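Washing white T-shirts at home, also the ones with a print
Written by Bijan Salehi, 11 Jan 2021
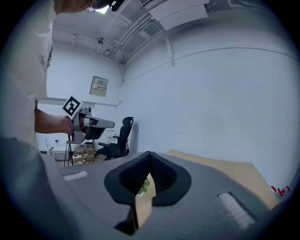 White T-shirt, loose fit, with a faint dark print near the chest.

I have washed white T-shirts for many years and I have spoiled a good number of them. Grey ones, pink ones, one with a collar like a wave. What follows is how I do it now in our flat in Urnby, where the water is very hard. If your water is soft you will need less powder than I write.

Before the machine

Look at the neck and under the arms in daylight, near a window. In the evening under a lamp everything seems clean, and you find the yellow marks only after drying, when they are more difficult to remove.

Turn the shirt inside out. This is good for the print, and the dirt from the skin is on the inner side anyway.

For the neck I use a hard soap. Wet the cloth with lukewarm water, rub the soap on the dirty line, and rub cloth against cloth. I leave it while I drink my tea and then it goes into the drum together with the soap. I buy Pakik soap from the Mirzaei shop near the station, but any plain laundry soap without colour will do the same work. Please do not use a stiff brush on the neck. I did this for a long time and the rib became thin and fluffy.

Yellow marks under the arms

These come from sweat together with deodorant. Chlorine bleach can make them darker, so I keep it away from them.

Mix baking soda with a little water until it is like toothpaste. Spread it on the mark from the inside, wait half an hour, rinse. For old marks I soak the shirt overnight in a bucket with oxygen powder (the kind without chlorine) and warm water. The packet tells how much to take, and you should follow the packet. Keep the lid of the bucket loose, not closed tight, as the powder gives off gas.

An old mark often needs two rounds. If it is still there after this, I keep the shirt for painting or gardening.

In the machine

White with white only. Light grey is not white, and cream is not white either. My pink shirts came from one red sock which was hiding inside a pillowcase, so now I put my hand into every pillowcase before I close the door.

Forty degrees is enough for normal days. For shirts without print I sometimes go to sixty, for example after summer work, if the label permits it. A shirt with a print stays at thirty or forty, always.

Do not fill the drum fully. You should be able to put your flat hand between the washing and the top of the drum. When it is packed too much, the powder stays in the folds and makes the cloth stiff and grey.

Powder is better than liquid for whites, in my experience, as most liquids contain no bleaching part. Softener I have stopped using on T-shirts. It makes a thin layer on the cotton, and the next time the water does not enter so well.

Our old Womarex has a spin of 600 as its lowest setting and this is the one I use for printed shirts. They come out heavier and drip a little, but they have fewer creases and the print does not get the small white cracks.

Vinegar, yes or no

My mother put vinegar in every wash. I do it once in a month, in the softener compartment, white vinegar and never the brown one. It takes away the powder that remains in the cloth. The smell is gone when the shirt is dry. Never put vinegar together with chlorine bleach, not in the machine and not in a bucket, as they make a dangerous gas. Also, some machine makers do not like vinegar for the rubber parts, so read your booklet first.

Drying

Shake each shirt strongly before you hang it. Hold it by the bottom hem and not by the shoulders. Then hang it by the bottom hem also, with the pegs at the side seams, so the marks from the pegs are in a place where they do not matter.

Sun is good for white cotton, but it is bad for the print, so the shirt stays inside out on the line. In February, when we have no sun and the balcony is frozen, I dry on a rack in the bedroom with the window a little open and the door closed. Leave space between the shirts. If they touch each other they dry slowly and get a smell like an old cloth, and then you can begin from the start.

The dryer I use only for towels.

Ironing a print

Do not put the iron directly on it. Iron from the inside, at medium heat, with a clean tea towel under the shirt. If the print feels sticky, stop and let it cool completely before you move the cloth.

When the shirt is already grey

Sometimes the grey is only old powder and lime. Try this before you buy new ones. Put the shirts in the bath tub or a big bucket with hot water from the tap and 300 g of washing soda, wearing rubber gloves. Stir with a wooden spoon that you do not use for food. Leave it until the water is cold. You may be surprised how the water looks! Afterwards run a normal wash with powder and one extra rinse. I do not do this with printed shirts, and never with wool or silk.

A small note about folding

I fold printed shirts in such a way that no fold goes across the print. In a warm cupboard two prints lying face to face can stick together, so I put a sheet of baking paper between them, or I simply roll the shirts. The ones just washed go to the bottom of the pile. In this manner all of them are worn equally, and none of them lies at the bottom for a year and turns yellow along the fold.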